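Lista: cicloturismo-norte
Assunto: Re: Plillholm – Hafstein: vale a pena com alforges cheios?

Em 11/7/15 foi escrito:

> Olá a todos,
>
> Ando a namorar a travessia Plillholm – Hafstein há que tempos e
> este ano tenho finalmente dias de férias seguidos. Três perguntas:
>
> 1) A subida para Trollmont faz-se com alforges cheios ou é melhor
> levar só os de trás?
>
> 2) O piso a seguir à barragem: pneus de 32 chegam?
>
> 3) Comida e água. O mapa mostra um vazio enorme entre o lago e a
> costa e não percebo se há onde comprar alguma coisa.
>
> Se alguém fez isto há pouco tempo, agradeço tudo o que puderem
> contar. Tenda levo de certeza, fogareiro ainda não sei.

Olá!

Vale, vale muito! Fizemos a travessia inteira, 2 bicicletas, no fim de junho, e ainda ando com aquilo na cabeça. São 292 km pelo meu conta-quilómetros, contando com o engano à saída de Plillholm (já lá vou), e uns bem medidos 4.000 metros de subida acumulada. Parece assustador, mas a subida vem toda em doses que se aguentam, tirando uma tarde.

Vou às tuas perguntas por ordem.

1) Alforges. Eu levei os quatro e arrependi-me na subida para Trollmont. A estrada é lindíssima, sempre encostada ao rio, mas os últimos quilómetros empinam a sério e com peso à frente a bicicleta fica teimosa nos ganchos. Quem ia comigo levava só os de trás e um saco no guiador e chegou lá acima a cantarolar – eu cheguei muito depois e sem cantar nada. Se conseguires meter tudo em dois, mete. A desmultiplicação também conta: com 26-34 vai-se bem, acima disso vais empurrar um bocado, e não há vergonha nenhuma, a berma é larga.

2) Piso. Com 32 passas, mas vais devagar depois da barragem. É terra compactada com umas placas de gravilha solta nas curvas, sobretudo do lado da sombra. Levei uns Jotetti de 40 e foram uma maravilha, nem um furo na travessia toda! Baixei um pouco a pressão à entrada do troço de terra e voltei a encher quando apareceu o alcatrão. Se fores lá em março, como já vi alguém perguntar aqui na lista, contaria com lama e levaria outra coisa, mas no verão está ótimo.

3) Comida e água. Aqui é preciso planear. A etapa do lago até à costa tem 69 km e não passa por loja nenhuma. Há duas fontes, ambas nos primeiros quilómetros, e depois nada até veres o farol de Hafstein. Sai com tudo cheio. Levei três litros e cheguei com meio bidão, num dia fresco. O fogareiro deixava-o em casa se soubesse o que sei hoje: em Trollmont come-se bem e nos outros sítios jantámos pão, queijo e tomate, felicíssimos.

Quanto ao engano: à saída de Plillholm a ciclovia bifurca debaixo do viaduto e a seta está pintada no chão, quase apagada. É pela esquerda. Nós fomos pela direita e acabámos num parque de materiais de construção com um cão muito simpático e nenhuma saída. Deixo o aviso porque o track que circula na lista tem lá um erro e manda toda a gente pelo mesmo caminho.

As etapas, tal como as fizemos: Plillholm – ponte velha (plano, bom para aquecer), ponte velha – Trollmont (a tal tarde), Trollmont – lago (descida, barragem, terra) e lago – Hafstein. Se tiveres mais um dia, gasta-o no lago. Há um caminho pela margem norte que se faz sem bagagem e a luz ao fim da tarde é uma coisa do outro mundo. Nós só tivemos um par de horas e soube a pouco.

O vento sopra quase sempre da costa para dentro, portanto na última etapa apanha-se de frente. Sai cedo! Às sete da manhã não mexia uma folha e ao meio-dia já íamos os dois dobrados sobre o guiador. Há quem faça a travessia ao contrário por causa disso, mas perde-se a chegada ao mar, e eu não trocava aquela última descida por vento nenhum.

Para dormir, tenda no lago e na ponte velha, e em Trollmont ficámos no parque de campismo à entrada da aldeia. Tem loja com bebidas e lavandaria, e a meio da travessia isso vale ouro. Os meus calções de ciclismo agradeceram.
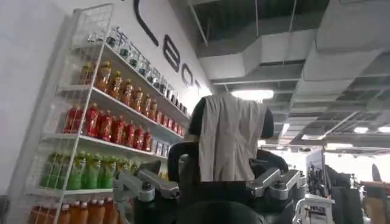
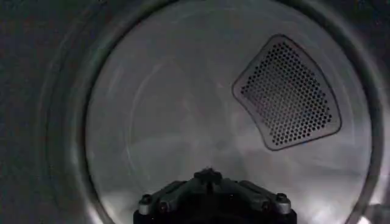
Trollmont: as bebidas na primeira, o tambor da máquina de secar na segunda.

Para o regresso, o comboio de Hafstein leva bicicletas mas convém marcar lugar de véspera, que os ganchos são poucos. Os alforges têm de sair da bicicleta antes de a pendurar, e na estação pára pouco tempo, por isso tem tudo à mão.

Se quiseres o track corrigido, diz, que eu mando-o para a lista. E depois conta como correu, sobretudo se fizeres a margem norte!

Boas pedaladas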